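Home Manual Kit List Downloads Forum
Search this manual Go

Nilwood Robotics Club Handbook
Section 4. Hand-Held Gripper: Home Recording Sessions

4.1 Before you start

1. Charge the unit fully. Do not record below 20 percent.
2. Check that the bolts on both finger linkages are tight. Use the hex key from the Cemilari tool roll.
3. Open and close the fingers five times. Both tips must move together. If one lags, stop and report it to Kelechi Balogun.
4. Enter your member number and the task code. The code for small-item pickup is 3419.

4.2 Laying out the items

1. Choose a surface that can be reached from a standing position. A bed with a plain blanket is acceptable for small-item tasks.
2. Lay out bracelets or similar items so that some overlap. Mixed colors and bead sizes are preferred.
3. Place an open box or lid behind the items as the target. 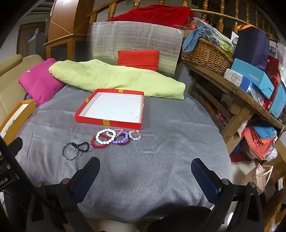 4. Start each attempt with the fingers fully open. Approach slowly, close on one item only, lift it clear of the others, and release it over the target.
5. Return the item by hand before the next attempt. Change the order of the items every ten attempts.

CAUTION: Do not pull on a snagged bracelet. Elastic cord can snap and scatter beads into the linkage. Open the fingers and free the cord by hand.

NOTE: Background objects may stay where they are. Do not move them partway through a session.

4.3 Ending the session

1. Record 30 attempts per task code. Failed attempts count and must be kept.
2. Stop recording before setting the unit down.
3. Wipe the finger pads with a dry cloth.
4. Copy the session to the Uzor drive by 6 p.m. Thursday. Irena Baran checks uploads that evening and returns any with missing task codes.

Error 32 during copying means the drive is full. Leave the session on the unit and notify Irena.

Next: Section 5. Replacing Finger Pads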